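Visit report: the Kavidden studio open day
4 min read

Kavidden opened its animation and game video studio to visitors for one day in January, and I went along with a ticket from the Stumine fan club. There were 138 of us on the list, split into groups of 30 or fewer. Mine went in at 10.30.

The tour began in the archive, a long basement room with grey metal shelving. Kavidden keeps 1,000 original drawings from its first series there, in flat drawers, and we were shown one drawer. No flash, no touching. Our guide said the films had never been the main income and that licensing characters to games paid for most of the building. 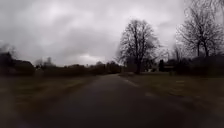 The studio is a long way from any station, and the shuttle bus only ran for the first two groups, so check the times if you go next year. The road out there is straight, with low hedges and a couple of big trees, and under heavy grey cloud it's easy to think you have missed the turning. Parking is free. The sign for the car park is small and faces the wrong way if you come from the Plemitz side.

After the archive we saw the sound room, where two short scenes from Lahlou were played with and without the music. Then came the screening room, which has 70 seats. They showed eleven minutes of the new Lahlou film, with some shots still in pencil. The story has moved a long way from the game. The fishing village is gone and most of it now takes place on a ferry. A man behind me asked whether the game would be changed to match and was told no.

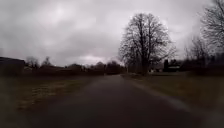 Background painting was the last stop and the part I liked best. The painters had pinned up their colour tests for the winter chapter, nearly all browns and dull greens. I thought of them again on the way, with the olive-brown grass beside the gravel and the bare trees along the horizon. They use far less white than I expected.

The shop took cards only. Postcards were cheap, the art book was not, and the Lahlou badges had sold out before my group got there. Lunch was soup and a roll in the staff canteen, included in the ticket. We were finished by 2.15.

Tickets for the next open day go to Stumine members first, then to everyone else through the Kavidden site.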